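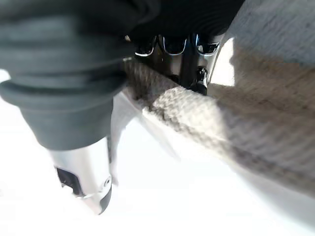

## Sock sorter, part 4: the wrist camera

Most of May went into moving the camera down to the wrist. The old one hung from a shelf and lost the fingers every time the arm leaned in. Now the silver finger and the edge of the gray knit are in the same view, close enough to pick out the weave.

The bench washes out to plain white, so exposure is next. I also ordered a dimmer lamp from Sulier.

Other changes:

- Rubber sleeve stays on. It takes up a lot of the upper left, and I crop that part before training.
- New cable run, 21 inches, zip-tied at the elbow.
- Grip force down to 9 newtons. At 14 it left marks in the knit.

I have 4,000 stills saved so far, all gray fabric. I need other colors before I trust the edge finder. The Brundville shop has a remnant bin and I'll go through it next time I'm in to use the drill press.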